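Datasets Models Docs Issues Contact

# Gretora Kitchen Handling: data card

Status: usable with exclusions. Read "Known fault" before training on anything with a gripper signal in it.

## Summary

Gretora is a set of 1,816 recorded episodes of a single robot arm handling kitchen items on a table. The tasks are short: move a vegetable between a basket and a cutting board, pick up a knife and put it down, clear the board. Each episode has fixed camera video, wrist camera video, joint positions, gripper width, gripper force and a text label for the task.

The set was recorded by Orathai Prasertsri and Warrick Ruawai. Zyanya Cervantes did the labelling. Leopoldo Lozano maintains the loader and is the person to write to about broken files.

## Known fault: gripper release during knife episodes

In 72 episodes the gripper opened without a command. All of them are knife tasks. In most, the fingers gave way by a few millimetres and closed again, and the knife turned in the grip. In the others the knife dropped onto the table or into the basket. Nobody was hurt. The operator's station is outside the reach of the arm, and the rule against reaching in while the arm is powered was kept throughout.

The first drop was logged as a bad grasp by the operator, and so were the next few. Warrick then compared the command log with the measured gripper width and found the width changing while the command stayed at "closed".
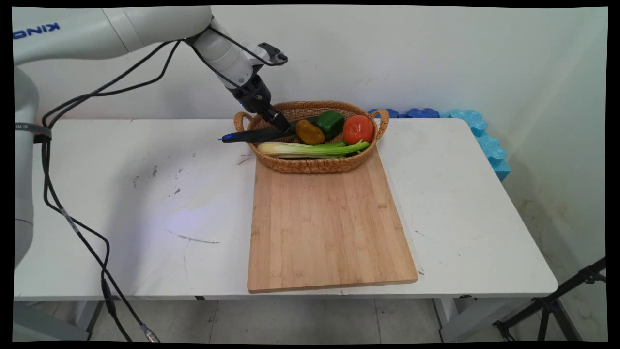
The cause was in the gripper driver, Drillitz. If the driver received no new command for a set time it treated the link as lost and went to its default state, and the default state was open. Knife tasks triggered it more than others because operators held still for longer while lining up the blade. Vegetable pick-ups were usually over before the timeout ran out.

There was a second problem underneath. The timeout was meant to raise a warning on the operator's screen. The warning was sent, but our recording tool, Akpan, filtered it out along with routine status messages. We had set that filter ourselves to keep the logs small.

## What was changed

- The default state on a lost link is now "hold", with the arm stopped.
- The recorder sends the last gripper command again at a fixed rate, so holding still no longer looks like a lost link.
- Gripper warnings are no longer filtered, and they stop the episode.
- Knife tasks were paused until the three changes above had been tested. The test was 60 long holds with a blunt steel bar in place of the knife, with no releases.

"Hold" is not right for every setup. If a person could be caught in the fingers, a gripper that stays closed is a hazard too. Anyone copying our settings should do their own risk assessment first.

## Using the data

The 72 episodes are still in the release, in the folder `release_fault`. They are left out of the default split. They may be of use for work on fault detection. They should not be used as demonstrations, as the recorded command and the real gripper state do not agree.

A further 118 episodes were recorded on the old driver settings and show no release. These are in the default split with the flag `old_driver` set to true. Zyanya Cervantes went through the width signal for each one. We think they are sound, but drop them if you want to be strict.

Gripper force is unreliable for the last moments before a release. The loader does not correct this.

## Not covered

There is no cutting in the set. Speech, people's hands and shared workspaces are also outside it. Do not treat it as evidence that a policy is safe to run with a blade near people.

## Changes

Saturday, October 21, 2023: fault episodes moved out of the default split, `old_driver` flag added, this section of the card rewritten.

Earlier copies have the fault episodes mixed in with the rest. Please delete them and download again.

## Related

- Akpan recorder: message filter settings
- Drillitz driver: notes on timeouts and default states
- Zutley loader: reading gripper width and force
- Gretora Kitchen Handling: labelling guide
- Open issue: missing wrist video in some board-clearing episodes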